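Udonwood career mode: am I the only one who likes the new putting?

3 min read

sille_o
Okay so I finally got to sit down with Udonwood on Saturday and I ended up playing way past midnight. I'm coming from the old Mirnska games, where you'd line up the grid, hold the stick back and pretty much forget about it. The new putting has you set the pace first and then the line, and for the first two rounds I hated it. I three-putted everything. Then something clicked on the back nine at Drornton and I shot a 59!! On the middle difficulty, but still. I can't go back to the old way now. Anyone else?

zmacd_fairways
Nope, can't stand it. I've played these games since I was a kid and I want to feel the stroke, you know? Setting the pace on a dial before I even look at the line is backwards. And the greens read way too slow on the default setting, so you end up cranking it on every uphill putt and blowing it six feet by. Congrats on the 59 though. I haven't broken 65 yet.

hyejin_ji
You know you can change the order, right? Options, then Controls, then Putting, and it's the last item on the second page. It's called "line first" and it's off by default for some reason. The dial is still there but you only see it after you aim.

zmacd_fairways
I did not know that. Trying it tonight. Still think the dial is dumb.

landry_t
I'm with Sille on the putting, but can we talk about career mode for a second? I'm 12 events in and my rival has been the same guy the whole time. Paquette. He never misses a cut, he chips in from everywhere, and he has the exact same fist pump every time. I've started skipping his cutscenes. In the last Mirnska game the rivals at least rotated once you beat them a couple of times.

fengyi_p
Paquette goes away if you finish ahead of him in three events in a row, I think? That's how it went for me. The one I got after him was way easier — kind of a letdown, to be honest. I'd lead by five going into Sunday and just cruise.

landry_t
Three in a row, ugh. I've done two in a row like four separate times.

hyejin_ji
Pretty sure it isn't three in a row. I never had a streak that long and mine still changed, right after I moved up to the main tour. I think it's tied to the tour level.

fengyi_p
Hm, could be both. I moved up around the same time so I can't swear to it.

sille_o
I kind of love Paquette lol. He's the only one who makes me nervous on the last hole. Also, does anybody else get the stutter on the tee at Drornton when it's windy? The swing meter hangs for a split second and I hook it into the trees. It only does it on 16 for me.

zmacd_fairways
Yes, 16, every time. Turn off crowd detail and it mostly goes away. And okay, update: line first is a lot better. I made a 30-footer and yelled loud enough to wake up the dog. I'm still keeping my old copy of Mirnska installed, and I'm still not using that dial on short ones, I just leave it in the middle and tap.

landry_t
Leaving it in the middle on short ones is what I do too! Anything inside four feet. Going to try the crowd thing before my next event and I'll post how it goes with Paquette.

Contact the mods | Copyright the forum and its posters | Back to top 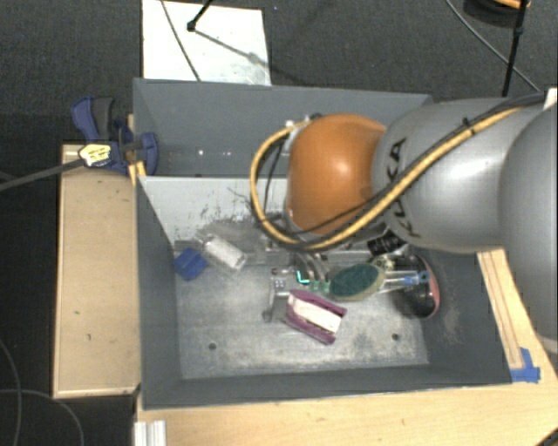
sille_o
Good luck! And if you draw the afternoon tee time, club up on the par threes, the wind gets a lot stronger late in the round.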